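Looking after a wooden worktop

I've had wooden worktops in three kitchens now and I'd never go back to anything else, though I've made a right mess of them over the years. The current one came from Albers when we moved to Custgate, and it looked dreadful by the first July. Most of what follows I learned by ruining things first!

Oil it more than you think

New wood drinks oil. I did mine every evening for a week, 7 thin coats, and then dropped back to once every couple of months. Thin is the word – put it on with an old T-shirt, leave it for 40 minutes, then wipe off everything that's still sitting on top. If you leave puddles they go sticky and you'll be picking crumbs out of them till Christmas (ask me how I know).

Test it with a splash of water. If it beads up, you're fine. If it soaks in and leaves a dark patch, get the tin out.

Carrots, beetroot and other stainers

Turmeric is the worst, then beetroot, then grated carrot left sitting in a heap while you answer the door. Wipe up straight away with a damp cloth, and if there's still a mark, rub it with half a lemon and a bit of salt, going with the grain. Rinse, dry, and dab some oil back on.
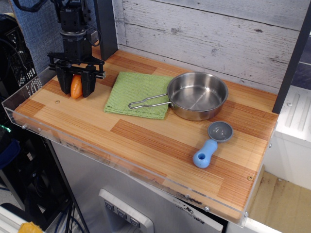

Black rings round the sink

These come from water getting into bare wood, usually under a washing-up bowl. Let it dry out for 2 days, sand lightly with fine paper, and oil that bit again. My neighbour Knut Rieger swears by wire wool, but I tried it and the tiny bits left in the wood went rusty, so I stick with sandpaper.

Hot pans

Use a trivet. I've got a scorch mark by the hob the size of a saucer and no amount of sanding has shifted it. There's a fruit bowl on it now.

Oiling rags

Lay them flat outside to dry before they go in the bin, never scrunched up, as oily cloths can heat up by themselves and catch fire. Mine go over the fence with a peg at each end.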